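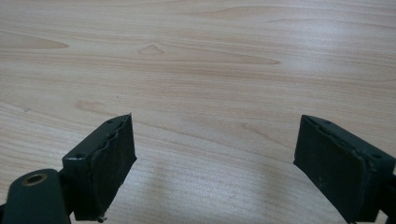

Vallero House: guest rooms to reopen in May

The Sembiring Estate is pleased to inform subscribers that the refurbishment of Vallero House has entered its final stage. The guest wing, closed to visitors since the end of last season, will reopen in May with nine bedrooms, two sitting rooms and a breakfast room facing the walled garden.

The house was built as a farm manager's residence and has been extended on three occasions. The most recent addition, dating from the 1970s, had divided the ground floor into a series of narrow offices. These partitions have now been removed and the original hall restored to its full depth. In the course of the work the contractors, Brimex, uncovered a tiled fireplace that had been boarded over. It has been cleaned and repaired, and will be lit on cold evenings from October onwards.

The interiors have been planned to suit the age of the building. Walls in the hall and on the staircase have been finished in lime plaster and left unpainted. The bedrooms are coloured in soft greens, greys and a warm off-white, with wool curtains woven to order by the Flerkska mill. Most of the furniture belonged to the house already. Wardrobes, writing desks and washstands that had been kept in the granary were brought back and repaired on site, and the old pitch pine dresser from the dairy now stands in the breakfast room. New beds and mattresses have been bought throughout.

Particular attention was given to the bathrooms, which guests had described in past surveys as cold and poorly lit. Each bedroom now has its own bathroom with underfloor heating. Two rooms on the ground floor have level-access showers and wider doors, and may be reached from the car park without the use of steps.

The gardens remain under the care of the estate's own staff. A total of 267 roses were planted along the south wall during the winter, replacing a hedge lost to disease. Visitors should be aware that the planting will need two summers to fill out - the borders near the orangery, which were not disturbed, will be at their best in the meantime. The orchard path has been resurfaced and is open to all guests during daylight hours. Dogs are welcome in the orchard on a lead but are not admitted to the walled garden.

Breakfast will be served from 7.30 am and is included in the price of every room. Bread is baked in the estate kitchen, and eggs, honey and apple juice are produced on the farm. Evening meals will be offered to resident guests on request, provided that the kitchen is told by noon. The breakfast room seats 50 and may be hired for private lunches outside the main holiday period.

Subscribers to this newsletter may reserve rooms before general booking begins. Reservations may be made by telephone or in writing to the estate office, and a deposit is payable at the time of booking. Deposits will be refunded in full where notice of cancellation is received at least 90 days before arrival. Vouchers issued for stays last season remain valid and should be mentioned when the booking is made.

The farm shop and the public footpath through the lower meadow are not affected by the works and continue to operate as usual. The east drive will stay closed to cars until the scaffolding has been taken down. Visitors are asked to use the west gate and to follow the signs to the temporary car park beside the barn.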